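4.2 Open-Day Demonstration

The hand-held gripper was shown to visitors during the Plusten open day on 23/06/2020. The demonstration used household objects set out on an ordinary table, and one station was devoted to a soap dish with a separate clear cover. Each visitor received a short briefing from Lorkarska staff and was then allowed 2 attempts at the task. In total, 233 visitors took part. The same gripper was used at this station throughout the day (Figure 3).

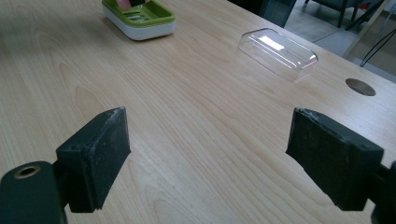 Figure 3. View from the hand-held gripper at the soap dish station, with the fingers open and the clear lid lying on the table.

Visitors were asked to pick up the lid and place it over the dish. Transparent objects are hard to judge by eye from the tool's point of view, and many visitors closed the fingers too early. Staff gave spoken advice only and did not guide the tool by hand. Attempts lasting longer than 10 seconds were kept in the records but were left out of the timing results in Section 4.3. The station was set up again in October for the Plernadis visit, with the same briefing text.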